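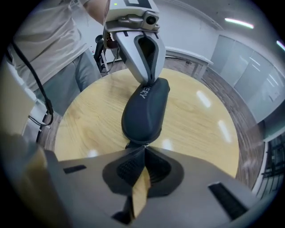
Two grippers, one glasses case, on the round table.

Jul 31, 2023

We hit 1000 today! Well, 973 that count, but I'm writing 1000 at the top of the page because that's how many two-gripper demos are on the Druvau drive and I want to enjoy it for one evening. The other ones failed the sync check, same old thing, the two recordings drift apart and the script throws them out.

The glasses case is my favorite object in the whole set. Back in April I would have said it was too easy — one smooth oval, what is there to learn? But it's long, and when both grippers have hold of it, one at each end, every small tilt of one hand shows up in the other. You can't cheat. With the blocks I could let one hand do all the work and the policy learned to do exactly that.

So, the result. I trained Pirnix on the first 300 case demos last week and again on 700 last night, same settings, same seed. The small run keeps closing the second gripper too early, before the first one has settled. The big run waits! I watched it over and over this morning with my coffee going cold. It isn't a rule we wrote anywhere, it picked the pause up from our hands. I made a really embarrassing noise.

Caveats for future me: same table for all of them, same ceiling lights, and that shiny tabletop throws reflections into every wrist view. It may have learned the glare. Need to try the Whitelaw room, which has a matte bench, before I say anything out loud at group meeting.

Also the ribbed pads hold much better than the old flat ones. I want a fair comparison on that, with nothing else changed, and not just my feeling about it.

Wrists sore from holding the thing pointed down all afternoon. Tomorrow: rerun the sync check with the wider window, then start the Skirance baseline before lunch so it's finished by night.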